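Kadby Home Tidy Service: frequently asked questions

These are the questions we are asked most often by people thinking of booking the Kadby tidy service for a living room or lounge. If yours is missing, write to us through the contact form and we will reply on the next working day.

What does the service do?

We bring a robot to your home, set it up and have it clear light rubbish and small loose items from low tables and other surfaces it can reach. It picks things up one at a time and puts them in a bin or tray that you choose. One of our operators stays with it for the whole visit.

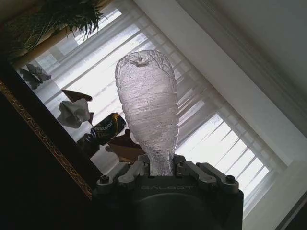
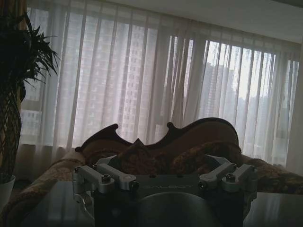
How long does a visit take?

A standard visit is booked as a morning or an afternoon. Setting up takes 40 minutes, and the rest goes on the work itself and a short check with you at the end. A room with a lot of furniture in it takes longer than an open one, so please tell us the layout when you book.

How much does it cost?

A single visit to one room is £1160. A visit covering two rooms on the same floor is £1471. Both prices include the operator, transport and VAT. Parking is extra where we have to pay for it.

That is a lot more than a cleaner. Who is it for?

Most of our bookings come from housing providers, care companies and serviced flat operators who want to see how a robot copes in a furnished room before they commit to a longer contract. Private customers are welcome too, but if you only want the room tidied, a cleaner will do it faster and for much less.

What can it pick up?

Empty drinks bottles and cans, paper, tissues, wrappers and other light packaging. Crumpled or crushed items are fine and don't need to be flattened first. Soft things such as tissues can take more than one try.

What won't you let it handle?

Glass, knives, medicines, anything hot and any open container with liquid in it. We also leave out jewellery, coins and bank cards. Please put these away before we arrive - the operator will walk round the room with you and move anything you have missed.

Will it scratch my furniture?

The robot is set to stop when it meets more resistance than it expects, and it works slowly near tables and chair arms. Marks are still possible on polished or lacquered surfaces. We carry a thin felt mat and can lay it on a table if you ask. Any damage is covered up to £2000 per visit, and claims should reach us within a week.

Do I need to move the sofa or the plants?

Leave heavy furniture where it is. The robot needs a clear path wide enough for a wheelchair from the door to the area being tidied. Move floor lamps, trailing cables and rugs with loose edges. Plants can stay unless they are standing in that path.

Does it matter how bright the room is?

Ordinary daylight is fine. Low sun coming straight through a window can make it harder for the cameras to pick out clear plastic, so the operator may ask to draw a curtain or close a blind for part of the visit.

Does it record my home?

The cameras have to be on for the robot to work. By default we delete the footage when the visit ends. If you tick the box on the booking form, we keep it for training, and you can change your mind at any time before the end of the month.

Can pets and children be in the room?

No. Please keep them in another room with the door shut until the operator says the robot has been switched off. Adults may stay and watch from behind the floor tape.

Which areas do you cover?

Kadby and Lodell, and the villages between them. We expect to add Javum in May. For anywhere else, send us the postcode and we will quote for travel.

Can I cancel?

You can cancel or move a booking free of charge up to two full days before the visit. After that we keep half the fee. If we cancel, you get all of it back.

Related pages

Booking form and room checklist
Prices for longer contracts
Preparing a flat for a robot visit
Pillai trial: what we changed afterwards
Insurance and claims
Privacy and camera footage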